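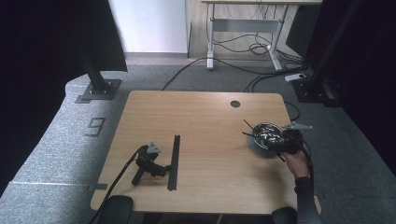
Forum > Home & Furniture > Desks and Tables

Hard bowls on a light wood table, do I need a mat?

Hrvoje Delić
Got a pale wood table from Celora in February and I love it, but we keep a metal bowl on it for craft stuff and I'm getting nervous about scratches! The bowl gets slid around a lot. It cost me more than 200 dollars so I'd like it to last. Do I need a mat?

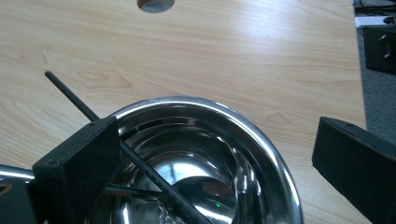
Steel bowl and a thin black rod on the tabletop

Also, can I wipe the whole thing down with dish soap?

Vidmar_fan
Felt pads. Done.

rarine06
I'd go with a thin cork mat (mine is from Bronunent, cheap and ugly, works great) and just lift the bowl when you move it. Soap is okay if you use a tiny bit on a damp cloth and dry it right after, going along the grain. Don't let water sit near the cable hole if yours has one! For scratches, get down low and look across the shiny patch, they show up there first.

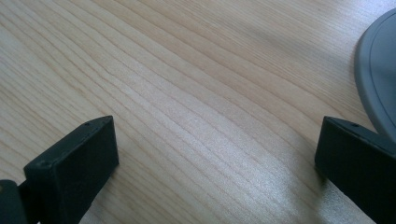
Grain and glare on the light wood

Related
Getting rings off a pale tabletop
Cable hole covers that stay put
Oil or wax?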